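Back in the simulated kitchen

26th May

I've finally got numbers for the Dagdag runs, and I'm so pleased!
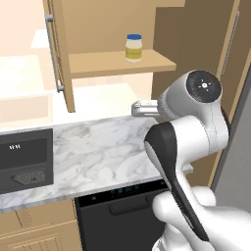

We trained on 2000 simulated demos, then cut that to 600 by throwing out any where the arm dithered before reaching. I was sure the smaller set would do worse. It didn't — success on the cupboard task went up by 6 points (still only in simulation, mind you).

The old filter from October kept 292 and was far too fussy, so I've binned it. Next I want to try the same cut on Humden, if I can get it to load.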